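Shared kitchen in Hudunier gets the go-ahead

I've been banging on about the old bakery in Hudunier for so long that friends cross the road when they see me coming, so forgive me if I'm a bit giddy this morning. It's happening! The place is going to reopen as a shared kitchen, with the first cooks let in from February.

It'll be run by Keisha Whitlock, who sold chutney at the Saturday stalls until her landlord complained about the smell of vinegar. She rang me at 9 with the news and I could barely make out a word (she was on the bus, and I think the whole top deck was hearing it too). There'll be 14 slots a week to begin with, mornings and evenings, and 19 people have already put their names down. So yes, some sharing will be needed.

A slot costs £295 for the month, which made me wince a little. Keisha says that covers gas, water, cleaning and a shelf in the cold store, and that she'd like to bring it down once the heating's been sorted out. I've told her I'll be holding her to it.
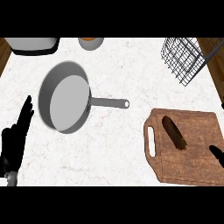

A computer mock-up of a white marble worktop with brown wood at the edges.

The worktops have been the big talking point, oddly enough. Half the people I spoke to want marble for rolling pastry and the other half say it'll be stained with turmeric before Easter. I'm with the pastry lot, though I did once ruin my mum's with beetroot, so don't put me in charge.

One of the first in will be Tomoyo Hoshino, who makes rice cakes and plum sweets and has been doing it all from a flat with two hobs. She's after the early slot so she can get her boxes out before the school run. "I'd take four in the morning if they offered it," she told me, and I believe her.

There's an open evening at 7pm before the doors open properly, with soup, and you can put your name on the waiting list then. Bring a mug, as the crockery hasn't been ordered yet.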